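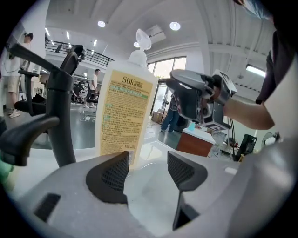

**Pump bottle and tap on a small white top: what goes where?**

**Darius Navickas**, 1 Feb 2021

I look after the washing-up spot in a shared workroom in Pustdale. The top is 432 mm deep and there isn't much space around the tap. People keep shoving the pump bottle behind it, then reaching across and leaving drips everywhere. I'd like fixed places for the bottle, the small dish and a second, smaller bottle I use for refills. I'd also like to keep the colour of the top from going off, as pale yellow soap seems to leave a ring.
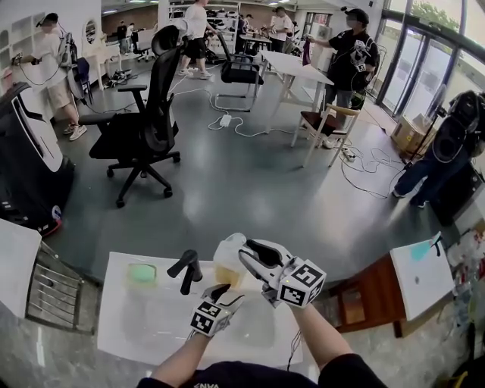
*Green dish at the left, bottle with the pale yellow liquid at the right.*

**Kairys**

Put the pump on the side of the hand that isn't working the tap. For most people that means on the left if the lever is pushed with the right. Leave 80 mm clear between the bottle and the tap body so you can get a cloth in there.

For the rings, stand the bottle on a saucer or a bit of cork mat and rinse it when you do the top. Bicarb on a damp cloth took mine off after 2 goes. Don't use a scourer on white, it dulls the finish and then it marks faster.

The refill bottle doesn't need to be out at all. Put it in a cupboard with a label on it.

**Votetti**

Just get a wall one. I paid $68 for mine, no drips.

**Darius Navickas**

Can't do the wall, we rent. I'll try the cork mat and move the pump to the left. The other thing is the light. We've got the big window on one side and round lights in the ceiling, and I only see the soap film when I crouch down and look along the top.

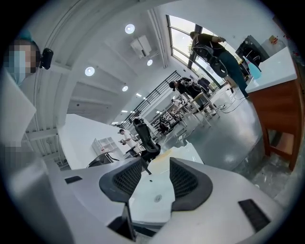

**Titcombe:** Wipe it dry with an old tea towel after you clean it. The film is mostly soap left in the water, so if you let it air dry it comes straight back. I do ours last thing in the day, dish lifted off, tap base included.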